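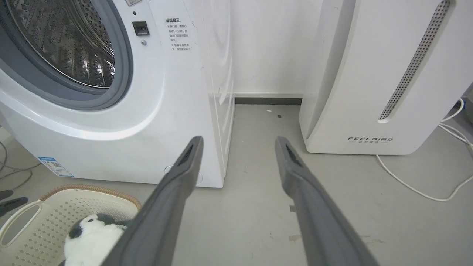 Plenari: the parliament-on-a-table kit, second edition

17 January 2022
By the Skaria shop desk

I've been fiddling with this one for longer than I want to admit, and it's finally back in stock! Plenari is a tabletop kit for anyone who teaches, studies or just likes arguing about how parliaments get made. You hold an election, turn the votes into seats, and then spend the rest of the session trying to build a government that doesn't fall over by the next round.

I started it when I was teaching an evening class on Europe between the wars. We'd get to the part where one cabinet collapses and another takes its place, and I could see people's eyes drifting to the clock. It was all names and dates to them. So I cut up some cereal boxes, made everyone a party leader and told them to go and form a majority. They argued through the coffee break, and one group was still at it in the parking lot. That was the first Plenari, more or less, though it looked terrible.

What's in the box

- 300 seat counters, one for each seat in the chamber (matte finish, so they don't slide around)
- 19 party cards, each with a short platform and a private list of things the party will never vote for
- a folding chamber board in the usual half circle
- a pad of vote sheets
- a rule book and a separate guide for whoever is running the session
- a cloth bag for the counters

The party cards aren't copies of real parties. I went back and forth on that, and in the end I wanted groups to play the situation in front of them without somebody at the table saying "well, in real life they joined the coalition." You'll recognize the types, though. There's a farmers' party that will support nearly anybody for the right ministry, a couple of rival workers' parties that can't be in the same room, and a very grand old monarchist list with hardly any voters and an awful lot of opinions.

How it plays

Everyone draws a party, you fill in a vote sheet (or let the guide pick one for you), and then you work out the seats. The rule book covers D'Hondt and Sainte-Laguë, with the divisions laid out step by step, and you can run the same votes through each and see who gains. My favorite moment in any session is when you bring in the optional 5 percent threshold and the small parties work out what just happened to them.

After that it's bargaining. Ministries, budgets, a land question, whether to recognize the neighbors. Coalitions sign an agreement on paper, and they can be brought down by a no-confidence vote whenever somebody gets fed up. A full game takes 2 hours if people have read the rules and longer if they haven't. For a school period, there's a short version in the guide that skips the campaign and starts on the morning after the count.

What changed from the first edition

The old board had a crease right through the center benches and I got more mail about that than about anything else I've made. It's fixed. Royer prints the board and cards for us now and the colors are much easier to tell apart, particularly the two greens (sorry about those). The box comes from Fendero and has a proper lift-off lid. I also rewrote the section on caretaker governments, which was a mess, and added a page on what happens when the head of state won't sign.

If you own the first edition, you don't need to buy the whole thing again. Ask for the upgrade pack, which has the new board and rule book. Your old counters will work fine with it.

Who it's for

High school and up, I'd say. It's been used in history classes, civics classes and at least one family holiday. It isn't a great pick for a very small group, as the deals get stale fast. If that's you, try the solo scenarios sheet instead.

Orders placed now go out in February. Schools can pay by invoice, just say so in the notes when you check out. If a card is missing or a corner gets crushed on the way, write to me and I'll send another.

Related items
Plenari upgrade pack (first edition owners)
Plenari vote sheets, refill pad
Solo scenarios sheet
Wall chart: How a bill becomes a law
Spare counters in a cloth bag

We use cookies to remember your cart and to see which pages get read. By staying on this site you agree to this. Accept | Change settings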